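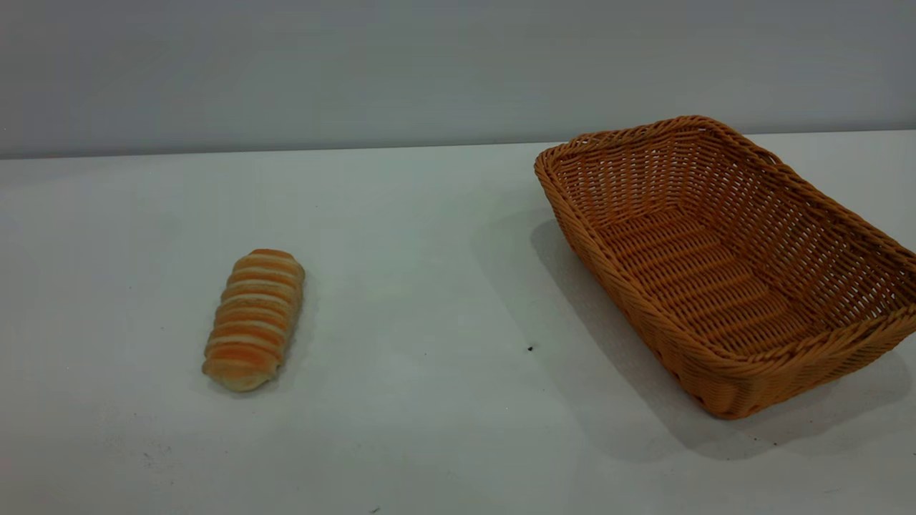 Where will the November supper be held this year?

At the Jivdale hall, same as last year, with doors open at five and food on the tables by half past.

Minutes of the supper planning meeting, Talpur Neighbors
2024-07-11, Jivdale hall, side room

The meeting opened a little after seven, once everyone had found a chair and the fan had been persuaded to turn. The chair thanked all who came out on such a sticky evening, and gave particular thanks to the members who brought iced tea. The minutes of the last meeting were read and accepted, with one correction: the potato salad mentioned under item four was in fact a pasta salad, and the cook would like that known.

1. Money

The supper fund stands at $871. The chair reminded us that last year's evening cost almost $1,000 once the hall, the coffee and the replacement light bulbs were paid for, so we have a little way to go, though nobody seemed very worried. It was agreed to hold a plant sale at the end of summer, and members with crowded flower beds were warmly encouraged to start potting things up. Bratovetti has kindly offered to print the posters again at no charge, and a thank-you card went around the room for signing.

2. Tables and cloths

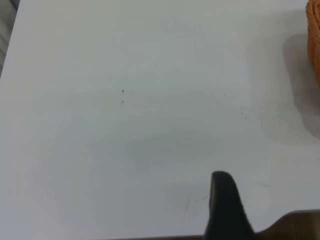 There was a long and very friendly talk about tablecloths. The old cotton ones have served us well, but they take an age to iron, and several members would be glad to see the supper go without them. Others felt that a bare white top looks chilly at that time of year, and that it shows up every faint cloudy swirl in the surface when the light falls across it. A member who irons said she would happily put up with a swirl. In the end we settled on cloths for the serving tables only, with paper runners down the middle of the rest. Proltum will be asked for a price on the paper.

3. Food

Soup will be made by the same team as before, and they would like 2 more large pots if anyone has one in the basement. Please put your name on the lid as well as the pot, as there was some confusion last time and one household ended up with a very nice lid that fits nothing they own. Desserts are open to all. We would love more with fruit in them, and we would love a note beside anything with nuts.

Bread was discussed at some length. It was felt that passing bread by hand from table to table slowed the line terribly, charming as it was, and that each table should have its own basket with a cloth napkin tucked in it. Members are asked to look in their cupboards. 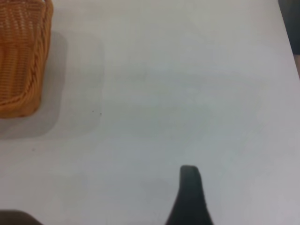 Woven basket with a braided rim.

4. Rides and seating

Anyone coming from the far side of Talpur who would rather not drive after dark should let us know by the end of October. So far 3 drivers have offered seats. The long ramp at the side door will be kept clear of coats and strollers all evening, and a few quieter places will be set by the windows for those who find the main room noisy.

5. Other matters

The piano needs tuning, and a member's cousin may be able to do it. The lost umbrella is still in the hall kitchen. A suggestion that the singing begin before dessert was met with laughter, then put to a vote, then carried. 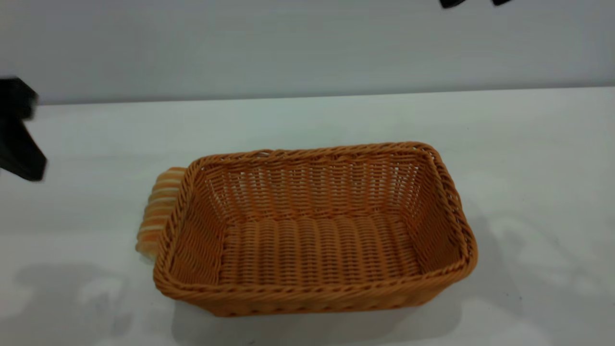

Rectangular basket with rounded corners.

The next meeting will be after the plant sale, in the same room, and the iced tea members have promised lemonade. The meeting closed at ten to nine, and those who could stay helped stack the chairs.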